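Von: Gerardo Fiore
An: Liste Datensammlung Greifen
Datum: 19.04.2021
Betreff: Re: Aufgabe "Schachtel in Mäppchen", Startpositionen und Abbruchregeln

Hallo zusammen,

ich antworte unten auf die Punkte von Olanrewaju der Reihe nach. Vorweg der Stand: Für die Aufgabe "Schachtel in Mäppchen" liegen auf dem Server von Serkside jetzt 85 Episoden, davon sind 16 als Abbruch markiert. Die übrigen habe ich noch nicht alle durchgesehen. Lacey hat mit den ersten 40 angefangen und trägt ihre Bewertung direkt in die Tabelle ein.

Olanrewaju Ibrahim schrieb:
> Hallo,
>
> ich habe am Wochenende den ersten Trainingslauf mit Cireo auf
> den Märzdaten gemacht. Dabei sind mir ein paar Dinge
> aufgefallen, die wir klären sollten, bevor weiter aufgenommen
> wird.
>
> 1. Die Schachtel liegt in sehr vielen Episoden am Anfang fast
> an derselben Stelle. Das Modell fährt dort hin, auch wenn sie
> woanders liegt. Gibt es eine Vorgabe für die Startposition
> oder entscheidet das jeder selbst?
>
> 2. Das Mäppchen ist mal ganz offen, mal nur halb. In der
> Aufgabenbeschreibung steht nur "geöffnet". Was gilt?
>
> 3. Manche Episoden beginnen, wenn der Arm schon im Bild ist,
> andere vorher. Ich würde das gern einheitlich haben.
>
> 4. Wann wird abgebrochen? Ich habe Episoden gefunden, in denen
> dreimal nachgegriffen wird, und die sind trotzdem als
> Erfolg markiert.
>
> 5. Die Instruktionstexte sind nicht einheitlich. Ich finde
> "Schachtel", "Box", "Päckchen" und einmal "Radiergummi".
>
> Grüße
> Olanrewaju

Zu 1: Eine Vorgabe gab es bisher nicht. Wer aufgenommen hat, hat die Schachtel nach jeder Episode dort wieder hingelegt, wo es bequem war, und das ist für die meisten von uns die vordere rechte Ecke. Ab sofort gibt es eine Positionsliste. Magdy hat ein kleines Skript geschrieben, das vor jeder Episode eine Rasterzelle und einen Drehwinkel ausgibt. Die Zelle zählt vom Matteneck vorne links. Der Winkel muss nicht gemessen werden, nach Augenmaß reicht. Die Schachtel darf dabei über einer Rasterlinie liegen. Bitte nicht aus Ordnungssinn gerade rücken, das haben wir in den Märzdaten oft genug.

Die Lage des Mäppchens wird seltener gewechselt, nämlich nach jedem Block. Gemeint ist die Lage auf der Matte und die Richtung, in die das Ende mit der Schlaufe zeigt. Beides kommt ebenfalls aus dem Skript.

Zu 2: Es gilt: Reißverschluss offen, Öffnung nach oben, so weit auseinander, dass man von der festen Kamera aus hineinsehen kann. Halb geöffnete Mäppchen sind eine eigene Aufgabe, die wir später unter anderem Namen aufnehmen. Fatos hatte vorgeschlagen, beides zu mischen und nur über den Instruktionstext zu trennen. Ich bin dagegen, solange wir so wenige Episoden haben. Das Mäppchen verformt sich ohnehin bei jedem Durchgang ein wenig, der Stoff fällt nie zweimal gleich. Diese Streuung ist erwünscht und soll nicht glattgestrichen werden.

Die Schlaufe bleibt dran. Es kam die Frage, ob wir sie abschneiden oder nach hinten klemmen, weil man mit den Fingern des Greifers daran hängen bleiben kann. Sie soll so stehen oder liegen, wie sie von selbst fällt.
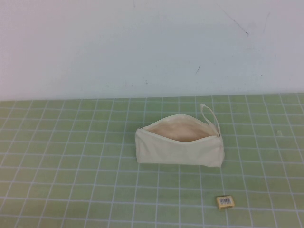 Zu 3: Die Episode beginnt mit leerem Arbeitsraum, also bevor Arm oder Hand ins Bild kommen. Konkret: Objekte ablegen, Hände weg, Arm in Ruheposition außerhalb des Bildes, dann erst die Aufnahme starten. Das erste Bild wird von Ursu als Referenz für die Objekterkennung verwendet und muss deshalb ohne Verdeckung sein. Episoden, bei denen das nicht der Fall ist, werden vorne nicht zurechtgeschnitten. Sie bekommen das Merkmal "start_verdeckt" und fallen aus dem Training heraus, bis wir wissen, ob wir sie brauchen.

Mit Objekten sind nur die aus der Aufgabe gemeint. Stifte, Kabelbinder und Ersatzfinger gehören in die Schublade und nicht auf die Matte. Kratzer an der Wand und Flecken auf der Matte dürfen bleiben, es wird nichts überklebt oder gestrichen, solange die Serie läuft. Wenn jemand die Matte verschiebt oder austauscht, bitte vorher hier schreiben, weil dann die Zuordnung der Zellen neu gemacht werden muss.

Zu 4: Vorschlag für die Regel, bitte widersprechen, wenn es nicht passt:

Einmal nachgreifen ist erlaubt, die Episode bleibt ein Erfolg und bekommt das Merkmal "nachgriff".
Beim zweiten Nachgreifen wird abgebrochen und die Episode als Abbruch gespeichert. Nicht löschen.
Fällt die Schachtel von der Matte, ist es ein Abbruch, auch wenn man sie noch erreichen könnte.
Kippt das Mäppchen um und die Schachtel ist trotzdem drin, ist es ein Erfolg.
Liegt die Schachtel am Ende auf dem Rand der Öffnung, ist es ein Abbruch.

Für die alten Episoden heißt das, dass die Markierungen geprüft werden müssen. Das übernehmen Lacey und ich. Bis dahin bitte die Spalte "ergebnis" im Märzordner nicht als verlässlich behandeln.

Zu 5: Das Wort ist "Schachtel". Der Behälter heißt "Mäppchen", auch wenn in der Bestellung "Kosmetiktasche" steht. Der vollständige Text lautet: "Lege die Schachtel in das Mäppchen." Umschreibungen erzeugen wir später automatisch und getrennt, sie werden nicht bei der Aufnahme getippt. Das Feld ist in der neuen Version von Itton vorbelegt und lässt sich nur noch mit Absicht ändern. Die alten Texte ersetzt Magdy per Skript, das Original bleibt in einer zweiten Spalte erhalten.

Noch zwei Sachen, die nicht in der Liste standen.

Der Aufkleber mit dem Strichcode bleibt auf der Schachtel. Die Seite mit dem Aufkleber liegt bei der Hälfte der Episoden oben, bei der anderen Hälfte unten. Das Skript gibt das mit aus. Bisher lag er fast immer oben, und ich möchte nicht, dass das Modell am Ende nur den Aufkleber sucht.

Ziel für die nächste Runde sind 80 neue Episoden nach diesen Regeln. Abbrüche zählen nicht mit. Wer Zeit am Arbeitsplatz braucht, trägt sich wie gehabt im Kalender ein. Fatos, kannst du die Aufgabenbeschreibung im Wiki anpassen, wenn bis übermorgen kein Einspruch zu Punkt 4 kommt?

Viele Grüße
Gerardo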